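Husanden Reading Notes

A data card for the collection of book club notes on translated and regional fiction, kept by the Marstead reading circle.

Summary

The collection holds 354 notes on novels and story collections, written by members of the circle after they finished a book. Each note is tied to one edition of one title. Most are short, and a few run to several pages. The notes were typed up from paper cards and emails by Lucía Villalobos, and the files are maintained by Shota Chiba.

The name comes from Husanden, the first novel the circle read together. It has no other meaning.

What is in the files

notes.csv has one row per note. The columns are note_id, title_id, reader_code, month_read, stars, finished and text.

titles.csv has one row per edition. The columns are title_id, title, original_language, translator, setting, narrator and pages. The translator column is blank for books written in English.

themes.txt is the list of theme words used in tagging, one per line, with a short explanation after a tab.

All files are UTF-8. Please keep them that way. An early copy was saved in another encoding and the name Lưu, which is both the title of a novel and the surname of its main character, came out as a question mark in every row where it appeared. If you have a file like that, throw it out and get a new one.

How the notes were written

Readers were given a card with four prompts: who tells the story, where it takes place, what changed for the main character, and whether they would hand the book to a friend. They could ignore the prompts and many did. There was no minimum length. Cards were limited to 200 words on paper, but email notes had no limit, so the longest texts all come from email.

Stars run from 1 to 5. The circle allowed half stars for the first year and then dropped them. Old half stars were rounded down, which pulls the early averages a little lower than they should be. The original values were not kept.

A reader who gave up on a book could still write a note. These have finished set to "no" and often say at what page the person stopped. We think they are some of the more useful notes in the set, so filter them out only if you need to.

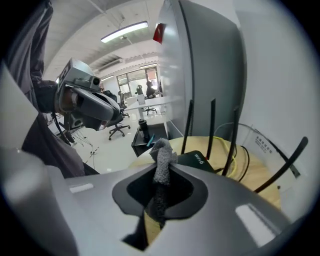
Page last changed in May by S. Chiba

Themes

Each note has up to 12 theme words. They were assigned by Lucía after reading the note, without going back to the book. A note on Zisia, for instance, may be tagged "sisters" and "inheritance" but not "war", even though the war takes up the middle third of the novel, if the reader did not bring it up. The tags describe what readers talked about. Do not use them as a subject index for the books.

"Journey" and "leaving home" overlap heavily. We tried merging them and went back, as the notes on family sagas use the second in a way that has little to do with travel.

Known problems

The narrator column is unreliable for books with more than one narrator. It gives the first one only.

Two editions of Zisia were read, in different translations. They have separate title_id values, but some readers did not say which one they had. Those notes are assigned to the newer edition.

Page counts come from the printed copies on hand. Large print editions are counted as they are, so do not compare lengths across titles without checking.

Plot endings are given away in many of the notes. There is no spoiler flag. One was planned and then left out, as readers could not agree on what should count.

The readers all live in or near Marstead and chose the books by vote. Family novels and novels set in small towns are heavily represented. Crime is rare, and there is no science fiction at all. Nothing here should be taken as a picture of what people in general read or like.

Privacy

Reader codes are random and were not made from names. Places of work, street names and names of relatives were removed from the text by hand. If you find one we missed, tell Shota and give the note_id.

Use

You may use the notes for teaching, study and your own reading lists. Quote short passages with the note_id. Please do not republish whole notes as reviews on bookselling sites, since the readers were not asked about that.

Changes in this version

Added the last batch of email notes.
Fixed translator names in titles.csv.
Removed 4 duplicate rows from notes.csv.
Sorted themes.txt alphabetically.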